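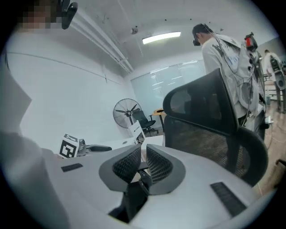 At Urrego House, Flomholm, February 2019

Office furniture reuse scheme extended to all Flomholm sites

The Lilia Trust has confirmed that its office furniture reuse scheme will be extended to every building it manages in Flomholm. The scheme began in October as a trial at Urrego House and is open to tenants, local charities and small firms within the town boundary.

Under the scheme, desks, chairs, storage units and screens that are no longer needed by one tenant are checked, entered on a shared list and offered to others before any new purchase is approved. Items recorded during the trial came to 3,624, most of them from two floors of Urrego House that were being refitted. Chairs made up the largest group, followed by drawer units.

The Trust has appointed Drikero to carry out collection, inspection and minor repairs under a contract that runs until the end of the next financial year. Drikero will also keep the shared list up to date and will arrange delivery within the town. Deliveries outside Flomholm are not covered by the contract and must be arranged by the receiving organisation.

Eleven organisations received furniture in the trial period, including a playgroup, an advice centre and a printing workshop. A further 200 chairs have been set aside for community groups, which may apply for them free of charge. Businesses will pay a handling fee of £25 per delivery, whatever the number of items. The fee will be reviewed when the contract is next renewed.

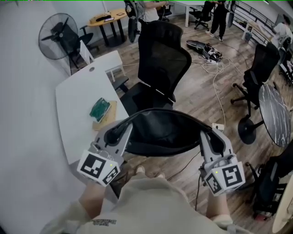
Each chair entered on the list is checked for the condition of its base, castors, seat height control and back support. Chairs that fail the check are repaired where parts are available. Those that cannot be repaired are taken apart so that the metal and plastic can be recycled separately. Upholstered items without a fire safety label will not be accepted, and tenants are asked to check for this label before requesting a collection.

Several tenants asked during the trial whether furniture could be reserved in advance of a move. The Trust has agreed that items may now be held for up to six weeks, provided that the receiving organisation gives its new address and the name of a person who can sign for the delivery. Reserved items that have not been claimed by the end of this period will return to the general list.

Tenants planning a refit should inform the building office at least four weeks before work begins, stating the type and number of items to be released. Furniture must not be left in corridors, stairwells or loading areas while awaiting collection. Electrical equipment, kitchen appliances and carpets remain outside the scheme and should be disposed of through the existing arrangements.

Application forms are available from the reception desk at Urrego House. Groups applying for free chairs will receive a written reply within three weeks.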